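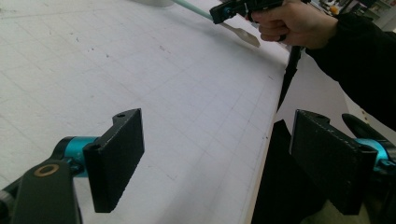
Valentin Olteanu says a surface like that should be wiped with a damp cloth and nothing else, and I'm not convinced he has ever had to get a mark out of one. So I'm asking here.

Gridded white work surface, dull specks all over it

Asked in February by Drurby

I do layouts and small repairs on a big white worktable with a printed gray grid. It has collected a lot of little gray and black specks plus some longer scuffs, worse on the side where I stand. I've read the usual advice (toothpaste, baking soda, the melamine sponge) and every page reads like it was copied from the page before. Has anybody here cleaned one of these and still been able to read the grid afterward?

I also can't tell what the top layer is. The person I bought the table from called it a cutting mat. Valentin calls it paper with a coating. It cost me 57 dollars used, so I'm not going to cry over it, but I'd like to get another year out of it.

And a second thing. I keep a couple of spatulas at the table for spreading paste and filler, and I want to know if they are what's doing the marking. The handles have a hole in the end and I have a perfectly good hook, but they live on the table.

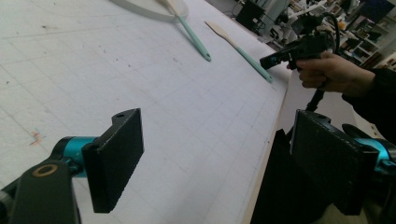 I've been told the handles are silicone and silicone doesn't mark anything. Maybe. I was told the same about the feet on my toaster, and there are four rings on my counter.

3 answers

Saeed Fallahi
Find out what it is before you put anything on it. Pick a corner you never use and put one drop of water there. Leave it for 20 minutes. If the spot swells or goes wavy when you look at it from the side, you have paper, and no cleaner is going to help you. Use a soft white eraser, dry, and brush off the crumbs. If nothing happens, it's plastic or at least well coated, and you can go on to dish soap and lukewarm water. Wring the cloth out hard. Dry it right away.

Stay off the melamine sponge. It's a very fine abrasive and it will take printed lines off. I lost a strip of grid as wide as my hand that way.

I doubt it's the spatulas. Dried filler on the edge of a blade will scratch, so scrape them clean before you lay them down, but a clean one isn't going to make specks. My guess is grit and pencil dust getting leaned on.

Comment from Drurby: Did the drop test. No swelling that I can see, though I'd like to know how many coated papers would also pass it.
Comment from Saeed Fallahi: Plenty would. That's why I said wring the cloth out.

Jovstead
Just use rubbing alcohol, works on everything

Comment from Isaksson: It also works on ink, including the ink the grid is printed with. Try it on the corner first.

Isaksson
I'd question whether it needs cleaning at all. Can you still read the lines? Then it works. I used to scrub mine every month and the scrubbing roughened it up, so it held dirt faster than before. These days I go over it with a dry brush when I finish up and leave the old marks alone.

If they really bother you, tape a fresh sheet of grid paper over the top and change it when it gets ugly. A roll isn't expensive. Check the squares with a ruler before you trust them for measuring. My last roll was off by a hair on every square, and over the length of the table that added up to a shelf that didn't fit.

Hang up the spatulas.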